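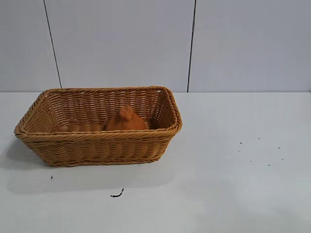
Flulik es un léxico abierto de nombres de recipientes en español, recogidos en recetarios, inventarios de herencia, anuncios por palabras y discusiones familiares. Nació porque el buscador de la tienda Trunderby devolvía macetas a quien pedía una panera y paneras a quien pedía una canastilla, y alguien decidió que aquello se arreglaba con una tabla. Ahora hay una tabla. Una cesta rectangular de color miel, más estrecha en la base que en la boca y con el borde trenzado, recibe en nuestros datos los nombres de cesta, cesto, canasta, panera, frutero y, en un registro de Vuden que hemos dejado tal cual, "lo de las llaves".

Estado del proyecto
Versión 2. La versión 1 confundía "tina" con "tinaja" y se retiró sin ceremonia.

Contenido
1253 formas léxicas, cada una con su lema, su marca regional si la hay y la frase en que se encontró.
1662 ejemplos de uso. Hay formas con varios ejemplos y los ejemplos de "bote" podrían tener su propio repositorio.
Un fichero de equivalencias, equivalencias.tsv, que conviene leer con espíritu deportivo.

Campos principales
forma: la palabra como aparece en la fuente, faltas de ortografía incluidas.
lema: la palabra como debería aparecer, según quien anotó ese día.
material: mimbre, barro, hojalata, plástico, imitación, desconocido. El valor "imitación" cubre todo lo que quiere parecer mimbre y el valor "desconocido" cubre las discusiones.
contenido: lo que la fuente dice que va dentro. Puede quedar vacío. No se deduce nunca del nombre: en el corpus hay fruteros con pilas y costureros con galletas, estos últimos en proporción desalentadora.
region: código de la zona. Si falta, la fuente no lo decía y no hemos querido adivinar.

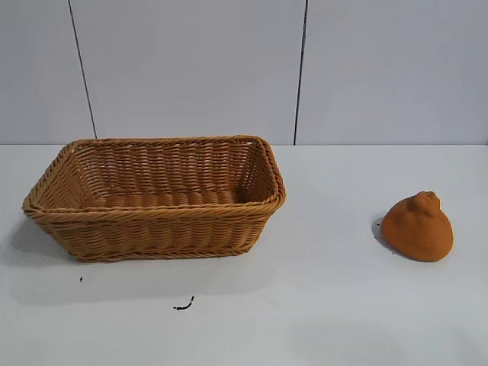 Cesta y objeto naranja pequeño. Campo contenido: vacío.

Cómo se anotó
Las fuentes se pasaron por Ackah, un segmentador propio que separa frases y, de vez en cuando, palabras que estaban muy bien juntas. Después, dos personas etiquetaron cada forma por separado. Los desacuerdos los resolvió Selorm Adjei, que mantiene el proyecto y tiene criterio propio sobre la diferencia entre un cesto y una cesta. Ese criterio figura en docs/genero.txt y ocupa más que el resto de la documentación.

Instalación
Descargue el archivo, descomprímalo y abra formas.tsv. La codificación es UTF-8. Si ve "caÃ±izo" donde debería poner "cañizo", el problema está en su hoja de cálculo, a la que no damos soporte.

Limitaciones
El corpus está sesgado hacia la cocina. Los recipientes de taller, pesca y botica aparecen poco y mal.
La marca regional refleja dónde se publicó el texto, que puede no ser donde se habla así.
No sirve para traducir. Se intentó con el catálogo de Trunderby y todavía circula una "canasta emocional" en la sección de baño.

Contribuciones
Se aceptan formas nuevas con frase y fuente. "Mi abuela lo decía" vale como fuente oral si se indica el pueblo de la abuela. Las propuestas sin ejemplo se cierran los martes. El límite por envío es de 2000 líneas; quien necesite más, que escriba antes y se explique.

Pendiente
Separar "barreño" de "balde".
Revisar las entradas de "táper", "tóper" y "tupper", que siguen en tres lemas distintos por agotamiento del equipo.
Decidir qué se hace con "cacharro".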